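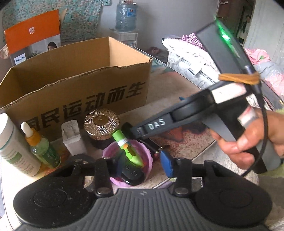 배를 만드는 사람들은 손바닥으로 말한다. 건스이드(Gunside) 공방에 처음 들어섰을 때 그레테 뇌르고르(Grethe Nørgaard)는 인사 대신 내 손을 끌어다 카누 선체 위에 올려놓았다. "눌러 보세요. 더 세게요." 체중을 실어 눌렀는데도 선체는 아주 조금 휘었다가 손을 떼자마자 제자리로 돌아왔다. 두께를 물으니 새끼손톱을 세워 보인다. 유리섬유도 탄소섬유도 아니다. 아마(亞麻), 그러니까 여름 셔츠를 짜는 바로 그 풀에서 뽑은 섬유다.

천연섬유 복합재라는 말은 오래전부터 있었다. 자동차 문짝 안쪽에 삼이나 케나프를 눌러 붙인 판재가 쓰인 지는 꽤 되었고, 가구와 악기 쪽에서도 간간이 이름이 들렸다. 하지만 물에 띄우는 물건이라면 이야기가 달라진다. 식물섬유는 물을 좋아한다. 너무 좋아해서 탈이다. 수분을 머금으면 부풀고, 부풀면 수지와 붙어 있던 면이 떨어지고, 그 틈으로 물이 더 들어간다. 그래서 복합재를 조금 안다는 사람일수록 아마로 만든 배라고 하면 고개부터 젓는다.

나도 그랬다. 그런데 이 공방에서 나온 카누들은 멀쩡히 강을 오르내리고 있다. 지금까지 진수한 배가 13척, 그중 가장 오래된 '오초아(Ochoa)'는 여름마다 물에 나가고 겨울이면 처마 밑에서 눈을 맞는다. 도장이 벗겨진 뱃머리에 황갈색 섬유 결이 드러나 있는데, 그 빛깔이 어찌나 고운지 처음부터 칠을 하지 말 걸 그랬다는 생각이 들 정도다!

밭에서 시작하는 재료

아마는 4월에 심어 8월이면 뽑는다. 베지 않고 뽑는다. 줄기 밑동까지 이어진 섬유를 한 가닥도 잃지 않으려는 옛 방식 그대로다. 뽑은 줄기는 밭에 눕혀 두고 이슬과 비를 맞힌다. 곰팡이와 세균이 섬유를 줄기에 붙들어 둔 펙틴을 천천히 먹어 치우는 과정인데, 이걸 침지라고 부른다. 덜 되면 섬유가 줄기에서 떨어지지 않고, 지나치면 섬유까지 상한다. 언제 걷어 들일지는 아직도 사람이 정한다. 줄기를 꺾어 보고, 냄새를 맡고, 하늘을 본다.

공방에서 쓰는 아마는 날틀로(Naltlow)라는 낮은 구릉지에서 온다. 바다 쪽에서 안개가 자주 올라오는 곳이라 침지가 고르게 된다고 뇌르고르는 믿는다. 작년에는 비가 너무 잦아 수확분의 상당량을 버렸다. 올해 것은 색이 밝고 손으로 비비면 사각거린다. 그는 다발 하나를 풀어 창가로 가져가더니 한참을 들여다보았다.

"유리섬유는 주문하면 늘 똑같은 게 와요. 이건 해마다 달라요. 그래서 첫 다발이 도착하는 날이면 잠을 설쳐요."

설계하는 사람 입장에서는 악몽 같은 이야기다. 같은 밭에서 난 줄기라도 위쪽과 아래쪽의 섬유 굵기가 다르고, 속에 빈 구멍의 크기도 제각각이다. 강도 시험을 하면 값이 넓게 흩어진다. 구조 계산은 평균이 아니라 아래쪽 꼬리를 보고 하는 일이니, 흩어짐이 크면 그만큼 두껍게 만들어야 하고 가벼움이라는 장점을 스스로 깎아 먹게 된다.

구진펑의 3그램

이 문제를 붙잡고 있는 사람이 재료공학을 전공한 구진펑(Jinfeng Gu)이다. 원래는 풍력 날개용 유리섬유 적층판의 피로를 연구했다고 한다. 공방 2층, 예전에 돛을 꿰매던 방에 그의 시험실이 있다. 인장시험기 한 대, 건조 오븐 하나, 그리고 저울. 그는 저울 이야기를 가장 오래 했다.

방법은 단순하다. 같은 크기로 자른 시편을 물에 담가 두고 꺼낼 때마다 무게를 잰다. 초기의 적층판은 담가 둔 동안 시편 하나가 3그램이나 무거워졌다. 손바닥보다 작은 판이 그만큼의 물을 마셨다는 뜻이다. 그는 그 시편을 버리지 않고 창턱에 세워 두었다. 가장자리가 물결처럼 울어 있고, 층과 층 사이가 벌어져 종이처럼 넘어간다. 시험실에 들어오는 사람은 누구나 한 번씩 만져 보게 된다.

물이 어디로 들어가는지를 찾는 데 두 번의 겨울을 썼다. 표면은 의외로 튼튼했다. 문제는 잘린 단면이었다. 톱으로 자른 자리에서는 섬유의 속 구멍이 그대로 바깥을 향해 열려 있어서, 빨대 다발을 물에 꽂은 것과 다를 바가 없었다. 선체 둘레, 볼트 구멍, 좌석을 받치는 턱. 배에는 잘린 자리가 생각보다 많다.

그래서 공방의 배에는 구멍이 거의 없다. 좌석은 볼트로 조이지 않고 선체에서 뻗어 나온 턱에 얹어 접착한다. 꼭 뚫어야 하는 자리는 먼저 크게 뚫어 수지로 메우고, 굳은 다음 그 한가운데를 다시 작게 뚫는다. 나사가 닿는 벽은 전부 수지이고 섬유는 한 가닥도 드러나지 않는다. 샌드위치 구조를 다루는 사람들에게는 익숙한 요령인데, 얇은 아마 적층판에 이토록 고집스럽게 쓰는 곳은 처음 보았다.

섬유를 말리는 일도 중요하다. 보통의 실내에 놓아둔 아마 직물은 이미 제법 많은 수분을 품고 있다. 그대로 수지를 먹이면 경화열에 수분이 기포가 되어 층 사이에 갇힌다. 구진펑은 직물을 오븐에서 말린 뒤 꺼내자마자 쌓고, 쌓자마자 진공을 건다. 그날의 작업은 그래서 달리기에 가깝다. 오븐 문이 열리는 순간부터 네 사람이 말없이 움직인다. 구경하는 나까지 숨을 참게 된다.

진공이 걸리는 오후

운 좋게도 새 선체에 수지를 주입하는 날 공방에 있었다. 오후 2시, 몰드 위에는 벌써 직물이 깔려 있고 그 위로 박리포와 흐름망, 맨 위에 투명한 진공 필름이 덮였다. 펌프가 돌기 시작하자 헐렁하던 필름이 순식간에 쪼그라들어 직물의 올 하나하나를 드러냈다. 그러고는 기다린다. 펌프를 끄고 게이지의 바늘이 버티는지를 본다. 바늘이 조금이라도 움직이면 어딘가 새는 것이다.

샜다. 아주 조금. 뇌르고르가 필름 가장자리에 귀를 대고 기어 다니기 시작했다. 전자식 누설 탐지기가 있는데도 그는 귀를 먼저 쓴다. 선미 쪽에서 멈추더니 밀봉 테이프가 접힌 주름 하나를 엄지로 꾹 눌렀다. 바늘이 섰다.

수지가 들어가는 모습은 정말이지 아름답다. 회갈색 직물 위로 젖은 경계선이 번져 가는데, 지나간 자리는 꿀을 바른 것처럼 짙어진다. 중심에서 양옆으로, 용골에서 뱃전으로. 선이 고르게 나아가면 모두의 어깨가 내려가고 한쪽이 처지면 다시 올라간다. 주입이 끝나기까지 48분이 걸렸다. 마지막 귀퉁이가 젖어 들자 누군가 짧게 박수를 쳤고, 나도 모르게 따라 쳤다.

아마는 유리섬유보다 수지를 느리게 빨아들인다. 꼬임이 있는 실이라면 더 그렇다. 실을 꼬면 다루기는 쉬워지지만 섬유 방향이 하중 방향에서 비스듬해지고, 실 한가운데까지 수지가 스미기도 어려워진다. 공방은 앤드턴(Andton)이라는 작은 직조소와 함께 꼬임을 거의 주지 않은 직물을 만들고 있다. 가느다란 실로 다발을 겉에서만 살짝 감아 묶는 방식이다. 옷감으로는 낙제라고 한다. 헐겁고, 올이 빠지고, 베틀에서 자꾸 걸린다. 직조소에서는 처음에 이 주문을 잘못 쓴 줄 알고 되물었다.

무엇이 더 나은가

가벼움만 따지면 탄소섬유를 이길 수 없다. 구진펑은 이 점을 숨기지 않고, 오히려 첫머리에 꺼낸다. 강도도 유리섬유에 미치지 못한다. 다만 아마는 밀도가 낮아서 같은 무게로 견주면 강성은 유리섬유와 어깨를 나란히 하는 경우가 있다. 카누 선체처럼 부러지는 것보다 출렁이는 것이 먼저 문제가 되는 물건에는 꽤 잘 맞는 성질이다.

또 하나는 진동이다. 유리섬유 배로 얕은 여울을 지나면 바닥이 자갈에 부딪칠 때마다 딱딱한 소리가 무릎까지 올라온다. 오초아를 타고 같은 여울을 지나 보았다. 소리가 둥글다. 툭, 툭, 하고 끝난다. 섬유 안의 빈 구멍과 섬유 속 미세한 층들이 진동을 먹어 준다고 설명을 들었지만, 솔직히 물 위에서는 설명이 떠오르지 않았다. 그저 조용해서 좋았고, 물총새가 우리 바로 앞에서 날아갈 때까지 도망가지 않았다.

그렇다고 식물로 만들었으니 땅에 묻으면 흙이 된다고 생각하면 곤란하다. 수지는 여전히 대부분 석유에서 온다. 식물 유래 성분을 섞은 에폭시를 쓰기는 하지만 굳고 나면 쉽게 썩지 않는다. 썩지 않아야 배가 된다. 구진펑이 요즘 매달리는 것은 수명이 다한 선체에서 수지를 녹여 내고 섬유를 건지는 일이다. 아직은 건져 낸 섬유가 너무 짧아서 선체에는 다시 쓰지 못하고, 좌석 판이나 노의 손잡이 끝에 들어간다. 그 노를 하나 빌려 저어 보았는데 손에 닿는 느낌이 나무와 비슷하면서도 조금 더 따뜻했다.

149번째 시편

시험실 벽에는 번호를 매긴 시편들이 못에 걸려 있다. 1번은 앞에서 말한 창턱의 그 울어 버린 판이고, 가장 최근 것이 149번이다. 같은 수조에 같은 기간을 담가 두었는데 단면이 칼로 자른 날 그대로 날카롭다. 섬유 표면을 미리 처리해 수지와 더 단단히 붙게 한 것인데, 처리에 쓰는 용액의 농도를 두고 구진펑과 뇌르고르는 아직 의견이 갈린다. 진하게 하면 물에는 강해지지만 섬유가 뻣뻣해져 곡면에 얌전히 눕지 않는다. 몰드 앞에서 직물을 달래야 하는 쪽은 뇌르고르다.

"저 사람은 판만 만들잖아요. 판은 평평하고요."

구진펑은 웃으면서도 물러서지 않았다. 둘은 뱃머리처럼 굽이가 급한 곳에는 묽게 처리한 직물을, 바닥처럼 평평하고 오래 물에 잠기는 곳에는 진하게 처리한 직물을 쓰기로 하고 다음 선체를 그렇게 쌓을 참이다. 두 직물이 만나는 이음매를 얼마나 겹칠지는 정하지 못했다. 내가 공방을 나설 때까지도 두 사람은 작업대에 천 조각 두 장을 포개 놓고 밀었다 당겼다 하고 있었다.

새 배의 이름은 아직 없다. 선체는 후경화를 마치고 몰드에서 나오는 대로 뱃전 마감에 들어간다. 첫 진수는 날틀로의 아마를 뽑는 8월, 밭일이 끝난 저녁에 농부들을 태우고 할 예정이라고 한다. 자리가 남으면 나도 타기로 했다.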